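Filed under: Workshop log / Grippers

Paper handling, part 4: two fingers, one sheet

2020-01-01

The Mokus gripper was designed around rigid parts, and rigid parts are easy. Paper has been the open item since February. A flat sheet gives the fingers nothing to close on, and a creased one moves as soon as a fingertip touches the high side of a fold.

I spent this session at the shared workshop in Lerkley on the big curved table. All of it was done by hand, with the tool carried on the wrist and the trigger linkage connected. Approach angle matters more than grip force. Coming in steep pushes the sheet down. Coming in low, with the tips slightly apart, lets a raised fold pass between them before they close.
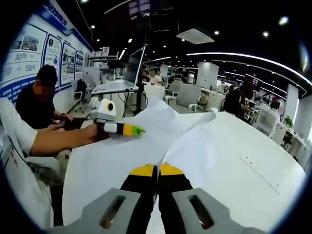
Holding sheets upright

The second problem is what the sheet does once it is off the table. Gripped near the lower edge it acts as a cantilever, and office stock bends under its own weight. Two sheets together share a grip but don't bend alike. I had expected friction between them to help more than it does.

Closing travel is set in servo counts. At 900 the pads mark the paper. At 870 they hold without a visible dent, so 870 is now the default in the Drotby config file. The log has 184 entries, including bad closes, and I have not filtered them yet.

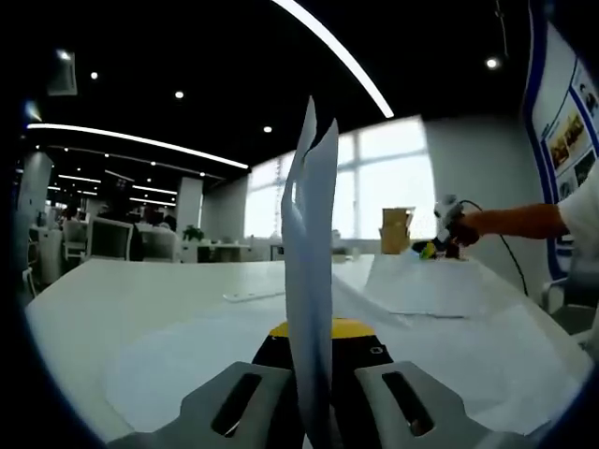 Two sheets in one grip, the left one standing a little taller.

Still to do: a softer pad compound, and a rewrite of the Dagdag logging script so that a failed close gets its own code in place of a blank line.

Related posts
Paper handling, part 3: pad wear
Mokus trigger linkage, revised drawing
Dagdag: reading the log files
Choosing a servo for the Drotby board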